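Pranance eröffnet Wohnhaus für Auszubildende in Litholm

80 möblierte Zimmer, Einzug ab August, Bewerbungen bis Ende Juli möglich

Litholm. Die Wohnungsgesellschaft Pranance hat den Umbau des früheren Verwaltungsgebäudes an der Iglesias-Straße beendet. In dem Haus entstehen 80 Zimmer für junge Menschen, die in Litholm eine Ausbildung beginnen und deren Familien zu weit entfernt wohnen, um täglich zu fahren. Die Warmmiete beträgt 179 Euro im Monat. Strom, Internet und die Benutzung der Waschküche sind darin enthalten.

Das Interesse ist groß. Bis jetzt sind 466 Bewerbungen bei Pranance eingegangen, die meisten von ihnen aus dem Handwerk und aus der Pflege. Die Zimmer werden nach Entfernung zum Heimatort vergeben, das Einkommen der Eltern spielt bei der Vergabe keine Rolle.
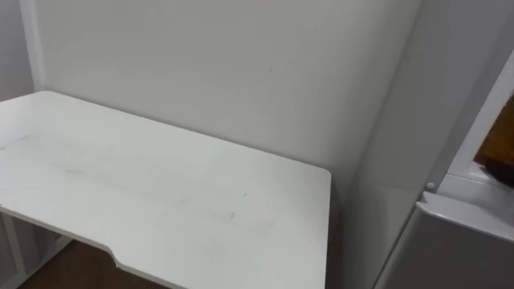
Janaka Dewan hätte sich ein solches Haus schon vor drei Jahren gewünscht. Damals habe der Betrieb zwei gute Bewerber verloren, weil sie in der Stadt kein Zimmer gefunden hätten, das man mit einem Lehrlingsgehalt bezahlen kann. Man dürfe auch nicht vergessen, dass der erste Bus aus dem Norden erst um 7:10 Uhr in Litholm ankomme. In einer Bäckerei ist das sehr spät.

Auf jeder der fünf Etagen teilen sich 16 Bewohnerinnen und Bewohner zwei Küchen und einen Aufenthaltsraum. Die Geschäftsführung hat sich nach Gesprächen mit den Berufsschulen für dieses Modell entschieden, anstelle von kleinen Einzelwohnungen. Wer mit 16 oder 17 Jahren zum ersten Mal allein wohnt, soll am Abend jemanden treffen können.
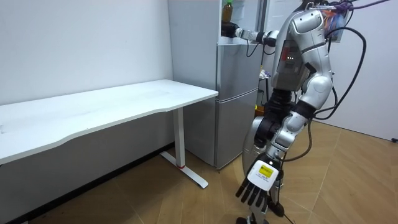 Für Minderjährige gibt es zusätzlich eine pädagogische Betreuung, die auch am Wochenende erreichbar ist. Die Leitung übernimmt Rasmus Zariņš. Besuch ist bis 22 Uhr erlaubt, für Eltern stehen im Erdgeschoss zwei Gästezimmer bereit. Das Gebäude hat eine Gesamtfläche von 1.617 Quadratmetern und wird über das Fernwärmenetz geheizt. 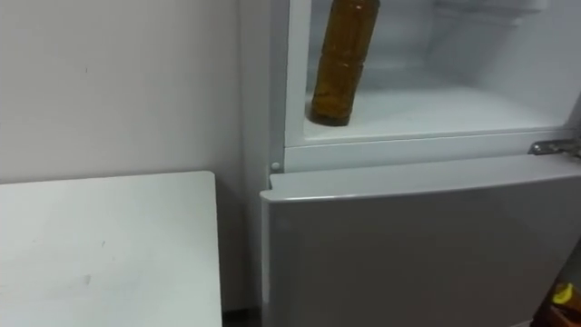

Kann man das Zimmer während des Blockunterrichts in einer anderen Stadt behalten?
Der Mietvertrag läuft in dieser Zeit weiter, und die Miete wird für jede volle Woche der Abwesenheit um ein Zehntel ermäßigt. Eine Untervermietung ist nicht gestattet.

Die Planung des Umbaus lag beim Büro Nosero. Die tragenden Wände und die Treppe aus den sechziger Jahren konnten erhalten bleiben, neu sind die Fenster, alle Bäder und der Aufzug. Am Tag der offenen Tür im Juli können Familien das Haus von 10 bis 16 Uhr besichtigen. Eine Anmeldung ist nicht notwendig. 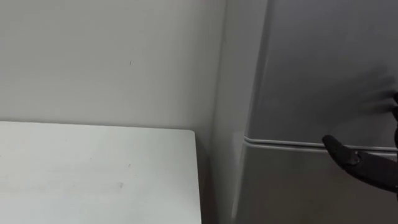
Kontakt für die Presse

Pranance, Abteilung Kommunikation
Povilas Lepik
Die Unterlagen für die Bewerbung sind im Büro der Pranance in Litholm und bei den Berufsschulen erhältlich.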